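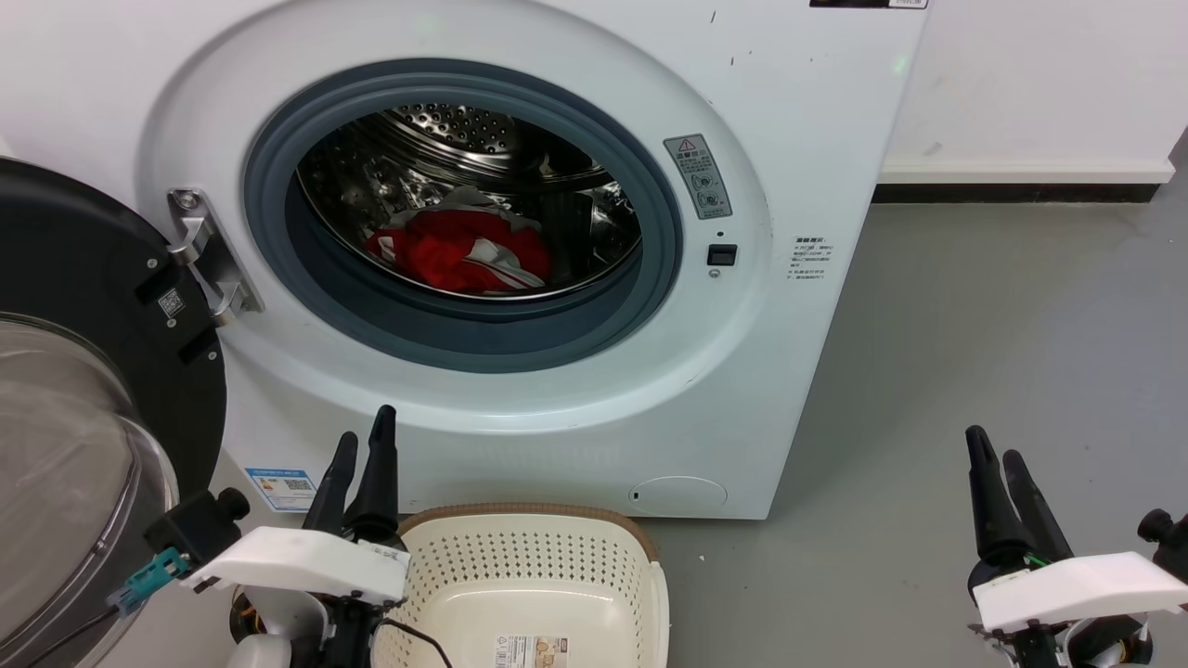
Home | Projects | Year 2 Media | Staff | Contact

02/05/2019
By Azadeh Ahmadpour

Who gets a second go? My report on returning reality contestants

For my media project I wanted to look at why people go back on reality shows after being dumped, voted off or made to look daft the first time. My tutor, Amnuay Panyasiri, said that was far too big, so I cut it down to one show. I picked Trarnonlow, the dating one set on a houseboat, mainly as I'd already seen all of it (twice, if I'm being truthful) and could call that research!

I watched both series again with a notebook and wrote down every scene where someone who'd been on before was talking to camera. There were 4 returners across the 2 series. Then I put a survey up on our course page and got more than 50 replies, which I was dead chuffed with - I'd expected my flatmates and my mum.

What came out strongest was that viewers like a returner who was treated badly the first time. They're far less keen on anyone who did the treating. Humeck, who got left at the jetty in the first series, was loved from the minute he stepped back on the boat. Evus had a rougher time. She'd been the one doing the leaving, and people wrote whole paragraphs about her, some of it pretty nasty. I've left the worst bits out of the appendix.

I also noticed the editing changes. In the first series Evus mostly talks about other people, and in the second she's nearly always shown talking about herself and saying sorry. I can't prove that was the producers' doing, and Amnuay wrote "careful!" next to it in my draft, so I've called it a pattern and left it there.

My survey question about money was badly worded. I asked if returners "only do it for the cash", which pushes people towards a yes, so I haven't used those answers. If I did it again I'd ask it more openly, and I'd talk to a few viewers face to face as well.

For background I used Arabzadeh's chapter on fame and second chances from the module reader. It's heavy going but the part on public apologies is good. I'm hoping to add a section on the reunion episode in June, once I've got hold of a copy.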